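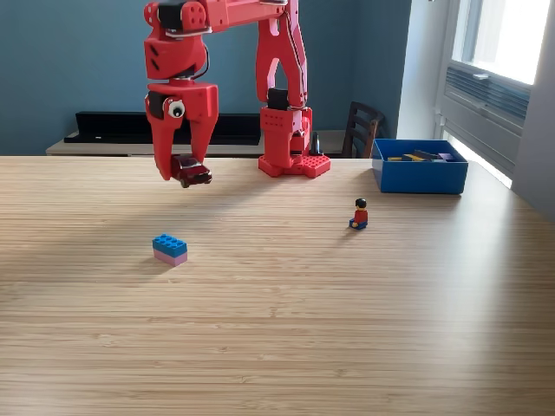

Sostel have put their broadband up again and the letter calls it "an improvement to your plan". I've read it twice and can't find the improvement. Thread.

1/ The old price was fixed for two years. Mine ends in September. From then it goes up every spring by "a set amount", and you have to go to page four to find out what the set amount is.

2/ Page four says see the website. The website says see your letter.

3/ I rang. The wait was 67 minutes, most of it a recorded voice telling me how easy it is to do everything online.

4/ The man I got was perfectly nice. He offered me a "loyalty rate", which was higher than what they charge new customers on my street. I asked him to say that back to me and he did, quite cheerfully.

5/ They also want to move me up to 300 Mbps. I had 75 promised on the last deal and have never once seen it after six in the evening. Why would I pay for a bigger number I won't get either?

6/ Wian Lekota on the next road did take the faster one. He says it's "probably better". He hasn't tested it. I suspect a lot of this business runs on probably better.

7/ Someone will say switch. In Brirnodville that means Hornard, who use the same cable from the same green cabinet and send the same engineer. Lizelle Jacobs switched last year and her line still drops when it rains.

8/ Hornard's leaflet says "up to" five times on one side. The small print on the back says speeds are measured "at the point of supply". I asked them where that is. Still waiting for an answer.

9/ Fuseini Tsikata replied to say I should just threaten to leave and they'll fold. Tried it. They put me through to the leaving team, who read me the loyalty rate again — same figure, different accent.

10/ So I've asked for the speed records for my line, in writing. They have them, they must do. Reply due by Monday, supposedly.

11/ Until then I'm not signing anything with the word "improvement" in it. If you've had the same letter, check page four and tell me whether yours has a number on it.

Last updated: Monday, 8:40 am

More from this author
Does anyone read a smart meter?
The Mthembu car park and its "free" first hour
Parcel lockers, a grumble
Replying to Lizelle Magagula on bus fares

Contact | Copyright Thulani Steyn | Back to top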